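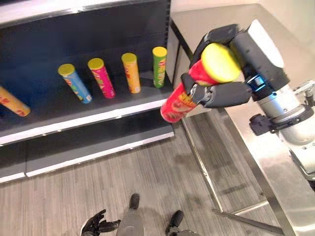 Ankica Vlachou thinks the cans have too much air between them, and that a shopper who sees gaps like this will believe the shelf is half sold. She wrote it in the margin of the last entry, with a green pen, and she asked me to answer before we order more stock. So I answer in this entry, but first the notes from Wednesday, in the order I made them.

Share | 4 comments

Notebook, practice shop, Wednesday, July

Started after lunch. Before that the room was used for the label meeting and I could only do paperwork.

The question of the week is still the same one: how do we place round packages on the black shelves so that the row looks full, the colors help the person to find the flavor, and one can be taken out without the neighbor falling down. The boxes were easy. They have flat sides and they hold each other. The cans have a small base for their height and they touch only on a line, so one careless elbow is enough.

Spacing

I tried two spacings on the upper shelf. The wide one leaves a few inches between the cans. The narrow one leaves 30 mm, which I set with a strip of wood from the Wundel kit.

With the wide spacing it is very comfortable to take a can and also to put it back. The fingers go around the body and do not push anything. Ankica is right that it looks thin from the door. But from close the yellow lids make a nice line against the black back panel, and I find each color separately: light blue, pink, yellow-orange, green. I did not have to read anything.

With the narrow spacing the shelf looks richer, but I touched the neighbor can three times when returning one. None fell. I still write it down, because a person in a hurry will be less gentle than I am.

My opinion for now is to keep the wide spacing for the take-and-return exercises and use the narrow one only when we show the shelf to guests from Skirville. If Ankica agrees we can mark both on one paper strip and put it under the front edge, narrow on one side and wide on the other.

Lids

All lids to the top. It sounds silly to write this, but on Tuesday's sheet (not mine) there was a drawing with the cans lying in a pyramid. Lying cans roll. If somebody wants a pyramid, please first find a tray with a border.

The lid is also the part that people grab by mistake. It is only pressed on, and I don't want to test how many times it holds. Please take the can by its body. I will add this to the wall sheet.

Color order

I wanted to go from cold to warm colors, like in a paint shop. It was not a good idea here. Red, orange and yellow cans side by side become one warm patch when you stand far, and the orange one especially gets lost. It is better to put a strong contrast between them, for example pink after light blue. The green one can close the row near the corner, it reads well there even in the darker part of the shelf.

The red one I want to move every time to a new place, so that we learn the position and not only the color. This is a small thing but it gave us wrong results last time, when everybody reached to the same spot from habit.

Lower shelf

Leave the lower shelf without stock during the can exercises. I know it is not how a real shop looks. But it gives a place to put down a can when you change your mind, and we can see immediately if something was left behind. Krasniqi asked if we could store the spare price holders there. No, please, they go in the drawer.

Cleaning

The white front edges show every fingerprint. I wiped them with the Drundon spray, one pass, dry cloth after. The black surface shows dust but not fingers. Maybe we should wipe with two different cloths, because I made stripes on the black one with the cloth from the white.

The mixed row

Late in the afternoon I went to boxes and cans together, on the part where the front edge curves. This is the harder place. On a curve the eye has no straight line to follow, and I noticed that I put the boxes parallel to one edge and the cans to another one. The pink box has a wide face and needs to be turned to the aisle, otherwise you lose the drawings on it. The tall cans have no front in shape but they do have a front in print, so turn them until the big characters 无限 on the yellow one look out. For the dark red one, use the round picture of the chip as a guide.

A can which lies on its side counts as a fault, also if it lies quietly and hurts no one. Write it on the sheet with its color, and say which can stood next to it. Then stand it up and continue. Please don't restart the whole row, or we will never get to 100 placements before the end of the month. 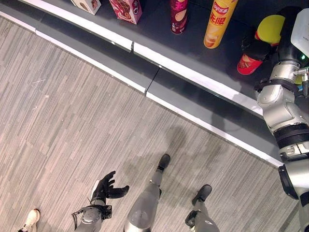

Open points

- Ankica: is the paper strip all right for you, or do you prefer small dots on the shelf? Dots are faster, but I am afraid they stay in the corner of the photo for the catalog.
- The small boxes are too light. When I turn the one beside, they slide. I would like to try a thin rubber mat, black, cut to the depth of the shelf.
- We need one more can in a cold color. At the moment the light blue has to do all the work on its side of the row.
- The sheet has a column "fell" and a column "moved", but no column for "turned". I add it by hand - who has the file, please correct it.
- Floor: sweep before we start and also after.

Next time I begin with the curve, while my hands are still fresh, and do the straight part afterwards.

This site uses cookies to remember your reading settings. Accept | Manage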